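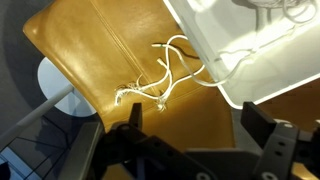 The cable pile, on the tan chair next to the plastic bin

Thread: What do you do with old cables?

brophy_lane
Posted September 14, 2020

Evening all. I have finally started on the box room, which I've been promising to do since we moved in (my sister has stopped asking, which tells you something), and I've got as far as the cables. The white ones on the leather seat are the ones I can't decide about. A couple of them have ends that have frayed right out into little bare strands, one has a green tip, and there's a thin black wire in with them that I can't place at all. The coil in the bin is staying, I think. Would you keep any of the others? I do hate throwing out a thing that might be wanted the week after.

Iker46
Bin the frayed ones, my dear, and don't look back! I kept a drawer of that sort of thing for years and when I at last needed a lead I went out and bought a new one anyway, having forgotten the drawer existed. Lovely colour of leather, by the way. Is it an old chair?

brophy_lane
Thank you! It came from my aunt's house in Pirnberg and it's the most comfortable seat we own, when you can get at it.

Hjørdis Grønli
I'm going to disagree a little with Iker, if he'll forgive me. A frayed end doesn't mean the whole length is done for. My late husband would snip off the bad bit and fit a new plug or connector, and we had lamps and speakers going for years on leads like that. It does depend what they are, of course. If they're mains leads and you're not confident, leave well alone, but speaker wire is very forgiving stuff and I would keep a good long piece.

Iker46
Forgiven, Hjørdis, but you had a handy husband and some of us have only got ourselves. I still say that if you don't know what it's for, out it goes.

clollari_tea
Please not in the household rubbish though! Our tip has a cage for cables and small electricals, and they were very nice about it when I turned up with a carrier bag full in August. Worth ringing yours first.

Also, and I say this with love, get those bare wire ends off the leather. I put a nasty scratch in a footstool with a bit of wire and no amount of balm has shifted it. An old tea towel underneath while you sort would do.

brophy_lane
Oh, good point about the leather, I've gone and fetched a towel. Hjørdis, how do you store the ones you keep? Mine go into the bin neatly coiled and come out in a knot.

Hjørdis Grønli
Loose loops, never wound tight, and a strip of soft Velcro round each one. I bought a roll of 20 strips and still have most of them. Then a paper label saying what it belongs to, written the same day or you'll forget.

Iker46
Labels I can agree on.

brophy_lane
Right, frayed ones in a bag for the tip, apart from one long piece I'm keeping for Hjørdis's sake. The black wire is on the windowsill until my brother-in-law comes over and has a look at it.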